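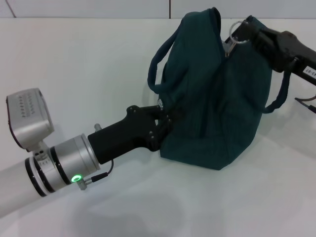

Week 2 handout / Soft goods: bags and closures

Notes for the sewing & product basics group. Geert Van Loon taught the first half, Roel Groen the second, so the order jumps a bit. Bring these to the workshop.

1. What we mean by a soft bag

No frame, no board, no foam. The cloth does everything. Stand one on a table and it slumps at the bottom, folds run across the lower front on a slant. The teal bag is typical: body creases where it meets the tabletop, top edges pinched up into a peak. Learn to read folds. Diagonal folds = pull from somewhere higher up, or from one side. Flat horizontal folds = mostly weight coming down. Mixed is normal.

Term check: body, opening, closure, strap, anchor point (where strap joins body). Use these words in your write-up, not "the top bit".

2. Zippers

Dark zipper on a deep green-blue cloth, low contrast, easy on the eye, harder to find in a dim hallway. Hence the ring. A metal key ring at the pull area gives fingers something to catch, and the small silver pull on its own is not much to hold. Geert's view: every top zipper needs a ring or a cord. Roel's view: only if the bag is for older users. You will be asked which and why, have an opinion.

Closing a zipper on a floppy bag takes two hands. One hand low, holds the body. Other hand up by the zipper. If the low hand lets go the whole bag just follows the pull. Try it both ways at your desk before the workshop.

- hold low, near the base of a strap if you can
- pinch the top edges together first
- pull flat along the line, never up
- stuck? back up a little, look for caught cloth, go agian

3. Straps

Two handles, same cloth color as the body. Left alone they never hang the same: one loops out, the other drops straight toward the table. Fine for use, bad for measuring. Before you measure drop, lay both flat and smooth them from the anchor out.

Strap test at Bakent: load the bag, lift by both handles 100 times, look at the stitches. Then 90 lifts by one handle only. Write down the first loose thread, not just the final break. The Lokley sheets have a column for this, last year half the group left it blank.

Cost question (will come back in week 4): an order of 3,000 bags, add one metal ring each. Who pays, what do you drop instead? Van den Broek price list is in the shared folder, use the August one.

4. For next time

Bring one soft bag from home, with a zipper, emptied out. Sketch it standing, then lying down. Label closure, straps, anchor points. One page, pencil ok.

Reading: Cidley booklet, the chapter on closures, skip the part abuot snaps. Questions to Roel after class, he leaves right at noon.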